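How to budget for hand-held grippers without annoying Annag Baird

Annag signs off on our equipment at Coughlan, and she has a gift for finding the one cost you left out. I've now put three gripper orders past her. My method, such as it is:

Step 1. Price a pair, not a unit. The Nillach hand-held is listed at $448 each. Two-handed tasks need two of them, and the second one is never cheaper.

Step 2. Add the pads. Finger pads are a consumable, whatever the brochure says about rugged design. We allow $80 a year per pair and have yet to see any of it come back.

Step 3. Add freight and the mounts. Buseria quoted me a lovely price on grippers and then about $240 to get them to the door. Ask for the landed cost in writing before you get attached to anyone's catalogue.

Step 4. Budget for props. Tamara Pascu keeps a separate line for groceries, which Annag queried in April and now initials with a sigh. Buy them fresh each month, as a packet squeezed 17 times has lost its will to resist.

Step 5. Borrow before you buy. Bruvley lends demo units for a fortnight. Use the whole fortnight, on your own table, with your own awkward objects.
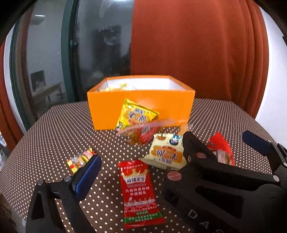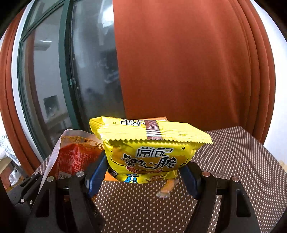
Jaw opening is the spec that decides most purchases, and it's the one people skim past on the way to battery life. Write down the fattest and the thinnest thing you plan to pick up, then check both against the data sheet. A puffed bag like the yellow one held upright between the blue pads is a good upper test, and the long red 麻辣王子 packet will do for the lower. If a gripper suits only one of them, price the spare fingers now and put them on the same order. A second purchase order costs me a morning and a conversation with Annag.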